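Unit 9: Evaluating a Commercial Hand-Held Gripper Kit

Course handout, Applied Manipulation Lab
Reading before this unit: the Dunex user guide, chapters on assembly and calibration

9.1 Scope

The unit under review is the Dunex, a hand-held parallel gripper kit sold by Clestholm. It is intended for recording demonstrations without a robot arm present. The operator holds the tool, opens and closes the fingers with a trigger, and a camera above the fingers records the work. The same fingers can be fitted to an arm later, so that the recorded view and the robot's view match.

Students will assess the kit as a buyer would: what is supplied, what has to be added, how long the wear parts last, and how much of the recorded material can be used for training.

9.2 What the kit contains

The base kit comes with the handle, the finger mechanism, one pair of finger pads, a camera mount and a calibration card. The camera and storage are bought separately. The Dusgate software license covers 2 workstations. A third seat requires a new order, which matters for a teaching lab.

Assembly takes over 25 minutes for a first-time user. Most of that time goes into the camera mount, which has to be squared to the fingers before the screws are tightened. The printed guide gives the tightening order only in an appendix – read it first.

9.3 Finger pads

The pads are the main wear part and should be inspected before each session. Look at the upper rim and the lower front corner. Scuffing at these points is acceptable as long as the front face remains flat. A pad whose front face is no longer flat must be replaced, and both pads are replaced together so that they age at the same rate.

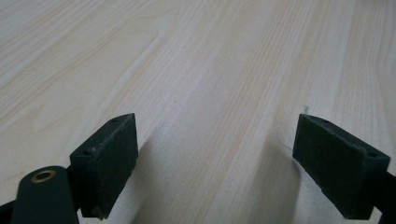

Dixit
Applied Manipulation Lab

With the fingers wide open, both pads should be in view, with a clear gap between them. Check the rims for pale specks and chipped edges, and compare left with right. Wear is often uneven. Record the condition of each pad in the session log, even when there is no change.

Lighting should be checked at the same time. A light-colored tabletop can reflect a bright band across the view, and the pads cast soft shadows on it. Neither prevents recording, but both lower contrast near small pale objects. Fibers and specks on the surface should be wiped away before the first take.

9.4 Recorded data

The lab's trial set contains 517 takes. Label each one as usable, usable after trimming, or rejected. The reasons for rejection are listed in the log template: lost tracking, pads out of view, trigger signal missing, wrong object. Use one reason per take. If two apply, enter the one that comes first in the list.

Dusgate reports finger opening as a fraction of full travel. Convert to millimeters with your own calibration value and state that value in the report.

9.5 To hand in

A report of no more than four pages, with the completed log attached. State whether you would order the kit again for a lab of this size, and with which spare parts. Reports are due at the start of the December review session.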